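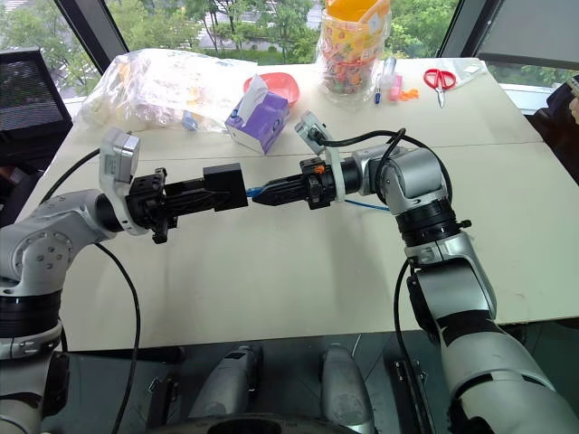 Grorngate Robotics Club — Shared Notebook
Two-arm handoff, continued
November 2, 2020
Entry by Verna Mercado. Corrections in the margins welcome, corrections in red pen not.

Picking up where Dexter left off, which was in the middle of a sentence. His last line reads "the offset is definitely" and then there is a coffee ring. I've assumed the next word was "wrong" and started from there.

Goal for this session: left arm holds the black block, right arm brings the slender piece with the blue end up to the flat face of it, the two touch gently, everyone goes home. We have the first part. We have most of the second part. The arms come up to each other very nicely and then stop with a small gap between them, like two people at a dance who each thought the other one was leading.

Setup notes so I don't have to work them out again:

— Left arm grips first. If the right arm goes first it parks itself exactly where the left elbow wants to be, and you get the fault tone, and then Dexter says "huh."
— Wrist cameras on, both sides. Check the left bracket by hand before starting. It creeps.
— Approach speed at 30 percent. I tried 100 for one run with nothing in the grippers. I won't be doing that with something in the grippers.
— Keep the cable on the right wrist looped over the top. Under the wrist, it snags on the turn.

Run log, short version. First batch was with Dexter's old offset file (the one called final_final). Every run came in low. Second batch was with the file I made by measuring with an actual ruler, and every run came in level but short. I'm calling that progress. A level miss can be fixed with one number. A low miss that also drifts left is a personality.

The drift, by the way, was the table. I spent a good part of the session blaming the Zillivis planner, and wrote a fairly rude paragraph about it here, now crossed out. The tabletop has a seam and the two sides don't sit at quite the same height. You can feel it with a fingernail. Our calibration card had been lying across it the whole time, rocking very slightly, and feeding us bad poses with great confidence. Moved the card fully onto one side and the drift went away. Apologies to Zillivis. The crossed-out paragraph stays, as a warning to me.

Light: still a problem in the afternoon. With the big windows behind the table, the wrist cameras adjust for the trees and the block turns into a black hole. It was a black block to begin with, so there wasn't much to lose. I locked the exposure on both cameras and that helped the left one a lot and the right one a little. Kapoor (the tracking code, for anyone new reading this) lost the block on 103 frames before the lock and on far fewer after. I didn't write down how many after. I know. I know.

Grip force: left is fine. Right is a judgment call. Too soft and the slender piece swivels when it meets anything. Too hard and it sits crooked from the start, because the ridges on the fingers push it over. I've settled on a setting in the middle that does a bit of both. Dexter thinks we should print new fingertips. Dexter thinks this about most things.

Also tried: having both arms move at once over the last stretch so they meet in the middle. Looks wonderful. Doubles the error. Went back to holding the left arm still and letting the right one do the traveling.

Where it stands at the end of the session: close, level, repeatable, not touching. The log file is up to 3934 lines and I have read nearly all of them, and the interesting ones are at the bottom, as usual. The right arm thinks it has arrived. It reports contact distance as zero and sits there looking pleased with itself. So either the tool length in the config is too long, or the piece is being picked up further down than we think. My money's on tool length, since that's the value neither of us remembers entering.

To do:

— Measure the slender piece in the gripper, after the pick, with the ruler. Not before the pick. Dexter.
— Change tool length in ONE place. There are currently two places.
— Tape a line next to the seam so the card stays on its own side.
— Bring a cardboard sheet for the window if the exposure lock isn't enough.
— Write up the handoff for the Zullari showcase. They want a one-page summary and a live demo in December. The one page I can promise.
— Stop naming files final.

Note added by D. Rosenthal: the word was "fine." The offset is definitely fine.

Note added under that, V.M.: it was not.

9 shares | 4 comments

We use cookies to remember your settings and see which pages get read. By continuing to browse you accept this.

Recent notebook entries
Two-arm handoff, first attempts (D. Rosenthal)
Replacing the left gripper pads
Kapoor setup on the club laptop
What we learned from the Zullari practice round
Cable routing, again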